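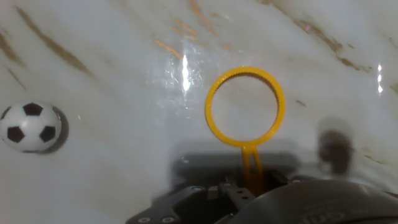

**Brornutstead Toy Library · Sorting and Repairs Team** · Nov 28, 2025

The sorting counter is a slab of glossy white marble with brown and rust-coloured veins, and it is older than anything else in the library. It came out of a shop in Prusel that was being cleared, and was fitted by Vlček, the stone firm, who still come in to look at it now and then. The woman who has run sorting and repairs for 18 years did not want it.

"I asked for a plain worktop," she said. "Something you could drop a tricycle on. Then the marble was offered for the price of moving it and that was the end of the discussion."

She has got used to it. It wipes down quickly and doesn't hold glue. The polish shows every fine scratch when the light falls on it, and she no longer minds those. What she still complains about is that small things vanish against the veins. "Beads, mainly. Anything brown or orange. I run my hand over the whole top before I close up."

The library has 2,000 items on its list, and most of her time goes on the cheapest of them. The big things come back in one piece. A wooden kitchen has nowhere to go. It is the bags that take the work, and the garden play bags more than any others. There are 16 of these, each holding outdoor toys for a family to borrow for a fortnight. A small black and white football goes in, and a bubble wand, along with chalks, a skipping rope and whatever else the label says.

"People think the ball is what gets lost," she said. "We do lose balls. But you can see a ball in a hedge. A bubble wand goes down the side of a car seat and comes back in February."

She prefers yellow wands for that reason and has asked for no more green ones. She also has views on the shape. The kind she likes has one big ring on a handle, with teeth all the way round the inside edge. The teeth hold more of the mixture than a smooth ring does, she explained, so a child can dip once and get a decent bubble without having to rush. They are also the part that needs most attention at the counter.

"Dried mixture sits between the teeth. You can't always see it on yellow plastic, so I hold the ring up and look, then I go round it with a fingernail. If it's sticky it goes in warm water. Not hot. I did a batch in hot water once and they came out like crisps."

After the soak she uses an old toothbrush, working from the inside of the ring outwards, and then stands the wands in a jar to dry with the rings at the top. She checks the handle last. If there is a split she throws the wand away, as a split will pinch a small finger. She doesn't mend wands. She has tried, and the glue went white and came off in the next lot of bubbles.

The footballs are simpler. They are wiped with a damp cloth, pressed with both thumbs, and put to one side. A soft one is pumped up and left overnight, and if it is soft again in the morning she moves it to the box for the Dastville branch, where they use flat balls for an indoor throwing game. She would like more people to know about that box.

I asked whether the ball rolls off the marble. "All the time. The counter isn't level, whatever Vlček say. There's a spot on the left where a ball will usually stay put, so that's where balls go."

Bubble mixture itself is not lent out. It used to be, in little tubs, and the tubs leaked into the bags and ruined the chalk. Families now get a card with a recipe: washing-up liquid, water and a spoonful of sugar, stirred slowly and left to stand. She wrote the card herself and says the sugar is the part people leave out.

What would she ask of borrowers? She thought for a while and said she would like the wands rinsed before they came back, and the bags returned open so they can air. She would also like to be told when something is missing. There is no charge for a lost wand and there never has been.

"Just put a note in the bag," she said. "Otherwise I'm stood here turning it inside out, looking for a thing that's in your flower bed."

Garden play bags can be borrowed all year. A family can have 2 at a time.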